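Calbridge Shared House: Move-Out Inspection, with Comments

Inspected by Rawan Mansour, 2022-09-11
Present: Anca Munteanu, Lalit Pant (late)

Mark each line OK, FIX or DISCUSS. Last year we had a fourth mark, "fine for now," and it is how the porch light came to be fine for now for eleven months.

1. Smoke alarms, all floors
FIX. Upstairs hall chirps. Lalit says he no longer hears it, and I believe him. New battery, and test it while he is home.

2. Stair rail and treads
OK. The third tread creaks, but it creaks the way it did when we signed the lease, so I'm calling it original.

3. Soft furnishings, covers and fastenings
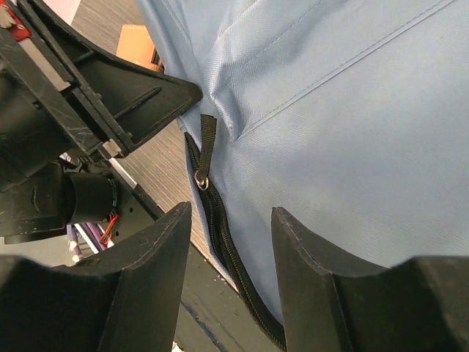

Beverley Blackburn wants every removable cover taken off, washed and put back before the keys go over. Her letter calls this "a simple matter," and I'd like to watch her do the couch. Check the seams first. Double stitching like the pair of lines on the pale blue twill is what you hope to find, and the zipper deserves a slow look on anything you plan to pull off, especially where the fabric gapes beside it. Close zippers before washing. Anything from Florketti gets a cold wash and no dryer, whatever the last tenant told you.
Mark: DISCUSS. Anca says the couch cushions were that shape when she got here.

4. Outlets and cords
FIX. The power strip behind the TV is plugged into another power strip. Both belong to Lalit, who described this as "temporary." Remove one. Also remove the space heater from the bathroom, and please don't tell me whose idea that was.

5. Windows
Back bedroom latch: FIX. It locks if you lift, push and think kindly of it. The rest are OK. We owe Rowbotham 40 dollars for the screen and should pay before he adds a fee for remembering.

6. Water heater
OK. Area around it is clear, now that the skis have moved. Nobody here skis.

7. Dishes and breakables
OK. Pack plates on edge with paper between them, mugs last and on top. Painted ceramics go in the small box with the towels. Label the box on the side as well as the lid, or it'll end up under the books again. Six chipped glasses went in the trash and were not mourned.

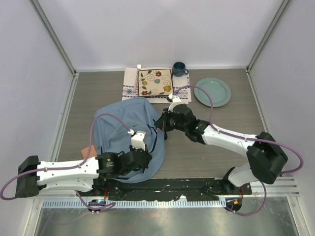
8. Outside
FIX. Loose brick on the front step. Evie Ashworth next door has tripped on it and was very gracious, which worries me. Trash cans to the curb side of the gate.

9. Keys
Front, back, mailbox. Anca has two sets, Lalit has a key that opens nothing. Return all of them, including that one.

Signed: R. Mansour
Recheck items 1, 4, 5 and 8 before the Wallaritz van is booked.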